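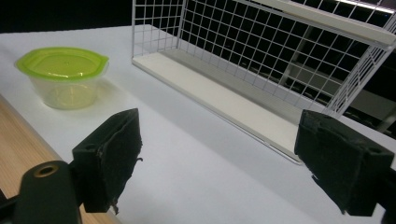
Home News Business Local Subscribe

Irelville rewrites rules for reusable takeout containers

By Hiba Zoubi
June, 4:15 p.m.

Irelville has approved a revised ordinance governing reusable takeout containers, replacing a temporary permit that was due to lapse at the end of the month. The new text covers restaurants, grocery counters and cafeterias that hand out food in containers meant to be washed and used again.

Under the ordinance, a business may refill a container brought in by a customer only if staff can inspect it before filling. Containers with cracks, deep scratches or warped lids must be refused. Containers owned by the business or by a return service must be washed, rinsed and sanitized between uses, then air dried on an open rack. Towel drying is prohibited.

The drying rule drew the most comment during the review period. Several operators asked to be allowed to stack containers directly out of the dishwasher to save counter space. City health staff rejected the request on the grounds that water held between nested plastic containers drains slowly and can carry over into storage. The final wording requires that containers and lids be separated until dry and stored in a covered area at least six inches off the floor.
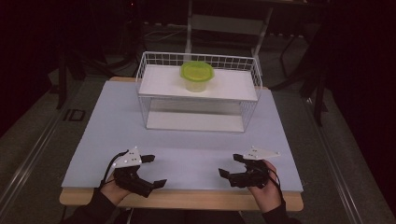
The deposit is set at a maximum of 50 cents per container. Businesses must refund it in full on return, in cash or as a credit on the next order, and must post the amount at the register. An earlier draft had no upper limit.

Seventeen businesses took part under the temporary permit. Together they reported 3,690 container returns, according to a summary attached to the ordinance. The summary does not give a return rate, as participants did not use a common method for recording containers issued. The new rules require a monthly log of both figures.

Two return services currently operate in the city. Herkel collects from drop boxes and washes at a central site. Zirkbridge leases containers to restaurants that wash their own. Both will need to register under the ordinance, and Herkel will also need a separate inspection of its wash line. Lương, a restaurant that joined under the temporary permit, has told the city it will continue with its own containers and will not use a service.

Businesses holding fewer than 200 reusable containers are exempt from the registration fee but must follow the washing and storage rules. Inspections will be added to the existing food service schedule — no separate visits are planned for restaurants.

Registration forms are available at the city clerk's office. The first monthly logs are due in September.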